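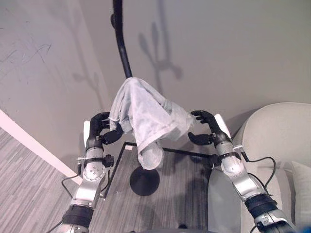 The grey towel, mid-hang, over the little square table.

23 Aug 2024

I have opinions about folding towels now. I didn't ask for them. They came with age, like the knee.

My trouble is the grey one from Bai, bought in May along with its twin. It's a perfectly decent towel until you try to put it somewhere. Hang it and it bunches at the top and dangles a sad tube at the bottom, like a sock that's had bad news. You tug one side, the other side rides up, and the hem wanders off to look at the armchair.

So I've been trying to fold it on the small table instead. The table is a Mindia, black metal frame, grey wood-grain top, and I like it a lot, but it was built for a cup of tea and perhaps a biscuit. A towel laid flat on it goes over every side. You have to fold it in half in the air first, arms out like you're directing traffic, then lower it down and deal with the rest on the top.

After that it's thirds. I was a quarters person for years and I'm not proud of it. Quarters leave you with a big floppy square that slumps off the linen shelf whenever the door is opened with any enthusiasm. Thirds, done lengthways and then folded over again, will at least stand next to each other and behave.
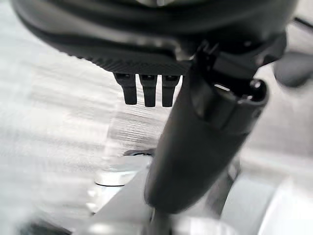

One reader of the last laundry post reckons I should give up folding altogether and roll them, because rolled towels take up less room and don't show a crooked hem. I tried it on Tuesday. They looked very smart, like a day spa, and then I took the bottom one and the lot went across the hallway.

Back to thirds, then. The twin is still in the dryer – it can stay there until I've had lunch.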